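Topic: The robot on our evening shift, four weeks later

ivandenberghe
Posted March 8, 2026
Hello all. I am team lead for room setup at Suleo, we have 41 meeting rooms in two buildings. In February the company put a humanoid on the evening shift. It moves chairs back to the desks and that is all for now. My question is for people who have the same at work: did your hours change? Two of my colleagues are afraid to ask our manager, so I ask here.

rudd_s
Ours started at Merrick last fall. Hours stayed the same, but the job did not. I used to reset rooms with Beverley and we talked the whole evening. Now I walk behind a machine and write down what it missed. My back is better, I will give it that.

curano_fan
If your back is better then it is doing its job. Chair moving is boring work, why fight for it?

rudd_s
I don't fight for the chairs. I liked having a colleague. Beverley was moved to the day shift and we had no say in it.

LaceyB
Ilse, ask for the new job description in writing. We did not, and after a while "watching the robot" became "watching the robot and also cleaning 23 more rooms". Same pay.

ivandenberghe
Thank you Lacey, this is exactly what I was worried about. I will ask this week. Shirley, I am sorry to hear about Beverley.

itremblay
I disagree a little with Lacey. At our site we got training and a better pay grade from it. It depends who is sitting at the table when they plan it. But what does it do in practice, Ilse? Does it lift them?

ivandenberghe
No lifting. My team made the task list for it, and we argued a lot over what should be on it. We agreed on office chairs first and left the desks to people. It takes the chair by the top of the backrest, and the casters make this kind much easier to start with than a chair on four fixed legs. Those we still carry ourselves, and I would like to keep it so until everyone has had the training.
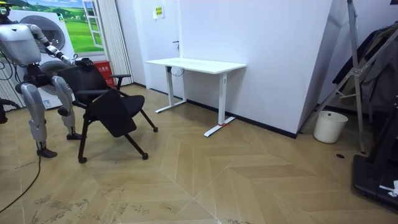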